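Über uns

Vundetti sammelt Beispiele, aus denen Roboter Handgriffe lernen. Wir bauen keine Roboter und verkaufen keine. Unsere Kunden bekommen aufgezeichnete Abläufe: Greifen, Ablegen, Sortieren, Fügen.

Angefangen haben wir mit 2 Arbeitsplätzen, heute sind es 14. Ein Teil davon steht in der Halle, der andere besteht nur im Rechner. In der Simulation lassen sich Lage und Ausrichtung der Teile schnell ändern – das spart Umbauzeit am echten Tisch.
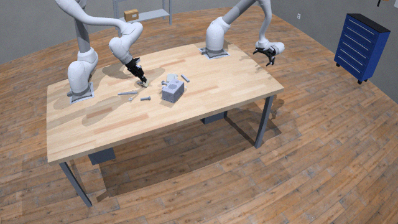

Simulierter Arbeitsplatz mit zwei Armen und Kleinteilen

Für das Projekt Akska haben wir im Februar 1597 Durchläufe abgegeben. Weitere 286 wurden bei der Prüfung aussortiert und getrennt abgelegt, mit Angabe des Grundes. Auch Fehlversuche liefern wir auf Wunsch mit.

Jeder Durchlauf wird von einer zweiten Person gesichtet. Anfragen zu eigenen Bauteilen bitte mit CAD-Daten über das Kontaktformular.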